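Bench notebook, Nandville workshop, March

Gripper fault, arm two. Writing this up while the kettle's on and before I lose the order of it, and partly for Minoru, who comes in after me and will want to know why there's a strip of masking tape over the speed dial.

Short version for anyone in a hurry: the fingers are closing late. The arm gets to its grasp height, the controller says "close", and now and then the fingers wait a good long moment before doing anything. Most of the time that only costs us a bit of patience. Twenty-six tries this morning and it did it on 3 of them, and on the last of those the arm had already begun its lift, so the fingers shut on nothing at all and then carried on down the list as though they had a bottle. That's the part I don't like. A late grip is a nuisance, but an arm swinging over to the drop tray convinced it's carrying something is how Correa's people ended up with a cracked tray and a very cross afternoon.

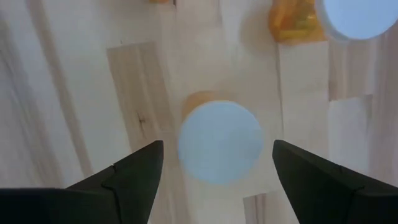
My first thought was the wrist camera, I'll admit, and I spent far too long on it. Efraín had a look over my shoulder and pointed out (kindly, he's always kind about it) that if the aim were off we'd be seeing knocks and tipped bottles, and we weren't getting any. He's right. With the fingers open there's bare wood between each tip and the edge of the nearer white cap, which is all the room I could ask for, and the other bottle is well up in the corner and out of the way. So I've put the calibration target back in its drawer, and I'd ask everyone to leave the camera offsets alone please, however tempting they look.

Next I went after the cable. Arm two has done something like a whole winter of work on the same lead, and the connector has always been a touch fussy about how you seat it. I unplugged it, cleaned it, plugged it back, wiggled it while Efraín watched the log, and then ran the pick routine again from the top at 17 per cent speed with my hand on the stop button the whole time.
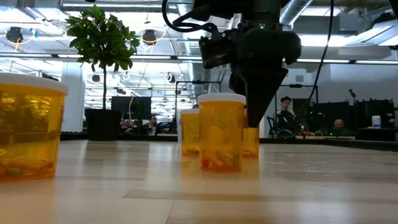 Still late once, even at that crawl, and no dropout in the log to go with it, so I can't blame the lead either, much as I'd have enjoyed that. What the log does show is the close command sitting in the queue behind a batch of status requests. The Filtusow driver asks the gripper how it's feeling every time the arm changes pose, and after the update it asks rather more often than it used to. My guess, and it is a guess, is that the close command waits its turn politely while the arm gets on with the next move.

What I've done for now: put the old driver back, added a check so the arm won't lift until the gripper reports that it has closed on something, and taped the speed dial where it is. The check stopped the arm properly twice when I tested it with no bottle under the fingers, which cheered me up no end.

Still to do. Minoru, could you run the full list on the old driver and note every late close, even the small ones? I'd like to see whether they go away altogether or just get shorter. Somebody should also ring Gunham and ask whether arm four has had the same update, as theirs runs much faster than ours and I'd hate them to find this out the hard way. And please keep hands off the table while it's running, even at a crawl, until we've had a clean day of it.

Spare connector is in the blue tin. Tape stays on until I've initialled here: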